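Library > Working Papers > Household Waste > Section 4

4. Do printed reminders change what people put in the bin?

The claim that a reminder through the letterbox improves sorting is repeated so often that it is rarely checked. Most of the reports we read trace back to the Mastia trial, which mailed a reminder to 500 households and found less food waste in the general bin three weeks later. We have doubts about how much weight that result can bear.

First, the trial had no comparison group. The reminders went out in May, when the garden waste service also started up again and every household got a new collection calendar. Any of these could have moved the numbers. The authors credit the reminder and mention the calendar only in a footnote.

Second, the follow-up was short. The Terkerum survey, which asked similar questions over a longer stretch, found that most of the early gain had faded by its last round. Its authors call this "settling." A plainer reading is that people went back to what they did before.

Third, both studies relied partly on what people said about themselves. In Irkthorpe, where bins were opened and weighed, 40 households reported that they always separated food scraps. Nearly half of them had food scraps in the general bin that same week. We see no reason to think residents elsewhere are more accurate.

4.1 Format of the reminder

Reports in this field say a great deal about wording and very little about the object itself. Size, paper weight and color are usually left out, so a reader can't tell whether two trials tested the same thing. The Poojary guidelines recommend a "simple, visible card" but give no measurements and cite no test of one format against another. A flat white rectangle on a gray surface (Figure 3) would fit that advice as well as almost anything else. It is hard to see how a council could follow a rule this loose, or how anyone could show that it had been broken.

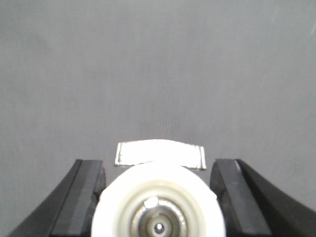
Figure 3. Flat white rectangle on a matte gray surface.

4.2 Cost

Supporters describe reminders as close to free. Printing may be, but delivery is not, and none of the reports we reviewed counts staff time. Mastia gives a price per card and stops there. Until someone reports the full cost next to a measured change in bin weight — over a year at least — we would not advise a council to pay for a second mailing on the strength of the first.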